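Clanbridge Workspace, second floor
Monthly room and table inspection, with comments
February round, started 10.30

1. Walkways clear
Yes. Main aisle measured 90 cm at the narrowest place, by the storage units. Please keep bags under the desks.

2. Windows and handles
Both open and close. Left handle is stiff and needs oil. Glare on the tables is strong in the morning. Ask Grolura for a price on blinds, same type as the first floor.

3. Desk edges and table tops
No splinters. One chip on the corner of desk 4, taped over, repair order 373 raised. Table tops wiped with the mild spray only. The strong one leaves marks.

4. Screens and brackets
All tight. One cable tie missing at the back, replaced on the spot.

5. Storage units and bins
Units fixed to the wall. Two bins overfilled, asked for these to be sorted by the next round. Nothing heavy above shoulder height.

6. Sockets and leads
All tested items carry a label. One extension lead without a label (found behind the printer) taken out of use and handed in at the Plalisport desk, tag 241.

7. Plants
Pots stand in saucers, no water on the floor. Dead leaves removed. Watering can goes back to the kitchen after use, not on the window sill.

8. Glassware and table decoration
Glass vases checked for chips at the rim and base. None found. Vases should stand well in from the table edge and away from any keyboard. Artificial flowers only in this room, as agreed after the spill in the autumn. Dust them with a dry cloth. Stems have cut ends and some have wire inside, so feel for sharp points before putting them back. Flowers not in a vase should be put away at the end of the day.

9. Fire exit and extinguisher
Exit free, sign lit. Extinguisher 647 in date, pin in place, gauge in the green.

10. First aid box
Plasters low. Eye wash in date. Order sent to Shao with the cleaning supplies.

11. Floor
One carpet tile lifting by the door. Glued down, check again next month.

Result: passed with comments. Open points are 2, 3, 5 and 11. Point 8 has no faults, but the same rule applies to all tables on this floor, including the dark ones by the window, and the flowers should be counted back into the box when the table is cleared.

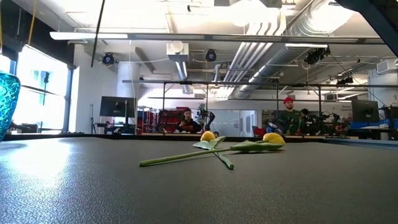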